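2019-02-05

# Fludstead asks diners to carry their own trays, and diners have views

FLUDSTEAD. The lunch room at the Parmont Street community hall switched to trays this week, ending a system under which people had carried a plate, a cup, a bowl, a spoon and a bread roll across a polished floor and trusted to luck.

The change took effect at Monday's lunch. By the time the soup ran out there had been one complaint about the color, two about the size, and a long one about the principle of the thing, delivered at the serving hatch while the line behind it grew to the coat hooks.

The trays are cream. The supplier's list calls the shade "oat," which several regulars took as a provocation. They have a low rim and rounded corners and they hold a dinner plate with enough room left over for a bowl, provided the bowl is not one of the old brown ones, which are wider than anybody remembered.

"We measured the plates," said Uthai Ruangrit, who runs the kitchen. "We measured the cups. The brown bowls were in the dishwasher that day."

The brown bowls will stay in service until they break. Going by their record so far, that could be a while.

## How we got here

Trays have been talked about in Fludstead since last May, when a full helping of lentils went down the front steps at the summer lunch and took a folding chair with it. The hall got a price from Leteck, a catering supply firm, and a second from Grewal, the hardware store on the corner, which does not sell trays but said it could get some.

Leteck's quote came to $1,989 for 116 trays and a rack to dry them in. Grewal's came in lower and did not include a rack. After a discussion that used up most of a Thursday evening, the hall went with the rack.

The money came out of the kitchen fund, which stood at a little over twice that after the fall bake sale. A further $1,000 had been set aside for a new dishwasher. It remains set aside. Ruangrit asked that this be printed, as he has been stopped about it in the post office.

One hundred and sixteen is more trays than the room has seats. Ruangrit said the extra ones are for "people who put a tray on a tray," and when asked who would do that, he pointed.

## The placemat question

Nobody had thought much about the placemats until the trays arrived. The hall has a set of woven ones, gray with a band of white and gray stripes at one end, given by a local weaving class that met in the back room for two winters. They have been on the tables ever since, and people are fond of them in the way people get fond of things they have spilled gravy on.

A tray and a placemat, however, want the same piece of table. Put the tray on the mat and the mat does nothing. Put the tray beside the mat and move the plate across, and the next person along has to eat with their elbows in. On Monday most diners tried the first, a few tried the second, and one man at the window rolled his placemat up and put it in his jacket, where it was later found and discussed.

A note has gone up by the hatch with the kitchen's preferred method. It reads, in full:

> Carry the tray to the table. Set it down. Take the plate OFF the tray and put it on the placemat. Keep the tray in front of you or give it back. Do not stack trays on the piano.

The last line was added after lunch.

Opinion on the method is divided by table. The long table nearest the hatch has taken to it, perhaps because its members can give the tray back without getting up. The far tables report that giving it back means a second trip and that by the time you return, somebody has your chair. The table by the radiator has said it will do what it likes, as it did over the water jugs.

## Plates

The white plates are not new, although two people congratulated the kitchen on them. They are the same round ones the hall has used for years, and it is possible that they simply look better on a plain background. Ruangrit said he was happy to take the compliment.

There had been a suggestion that the hall buy divided trays, the kind with a compartment for each thing, and do away with plates. It got 19 signatures on a sheet pinned up near the door. It also got a drawing, in ballpoint, of a tray with a ball and chain on it, and the following week the sheet was taken down so the wall could be painted. It was not put back up. Supporters of the divided tray say they have not gone away.

"I ate off a plate when I was a child and I'll eat off a plate now," said a woman at the long table, who did not want her name in the paper because her sister had signed the sheet.

Her neighbor said that with a divided tray the peas stay where they are put. He was told that with a fork they also stay where they are put. The conversation then moved on to peas in general.

## Practice runs

Before Monday the kitchen tried out the arrangement on one of the big tables, to see where things would go. A tray went down, a placemat went behind it, a plate went on the placemat, and a number of people stood back and looked at it with their arms folded.

It was thought to be fine. One person asked if the tray could be turned the other way. It could. It was turned back. 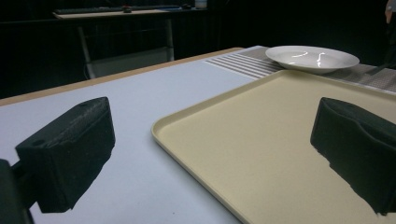 *Working it out at the big table: plate on the mat, tray in front.*

The tables themselves caused a short delay. Their tops are a pale gray with some lavender in it, and a faction in the kitchen had always held that cream would not go with them. Once there was a tray on the table the faction said it went better than expected, then asked for it to be noted that it had only been worried. It has been noted.

## What happens to the dropped lunch

The hall keeps a book of spills, started after the lentils for insurance purposes and continued because people enjoy reading it. Monday's entry is short. It records one cup of tea, lost on the way to the radiator table when its owner turned around to say something about the trays. The tea stayed inside the rim. The kitchen regards this as a success. The owner of the tea, who had to drink a different one, is thinking it over.

Tuesday's lunch was pasta and passed without an entry, unless you count a roll.

## Returning the trays

Used trays go in the rack to the left of the hatch, one to a slot, cutlery off first. The rack is the one that came with the order and it is taller than the catalog made it look. Anyone who cannot reach the upper slots should use the lower ones, and anyone who can reach the upper slots is asked to please stop using the lower ones.

Trays are not to go home. The hall knows that they would be a good size for seedlings. It has been told so by four different gardeners, each of whom felt they were the first to see it, and one of whom asked what would happen to any that got chipped. Chipped trays should be handed in at the hatch like the rest.

Grewal has since let it be known that it now has a few trays in stock, if anyone is looking for one. They are in the window next to the paint, and they are brown.

Lunch is served at noon, doors open a quarter of an hour before. The serving line now starts at the trays, which are at the opposite end from where the line used to start. Regulars who joined at the old end on Monday found themselves facing the dessert, and some of them have asked whether that could be made permanent.

The kitchen will look at the placemats again at the end of the month. Comments can be left in the box on the hatch or, as has been the custom, shouted through it.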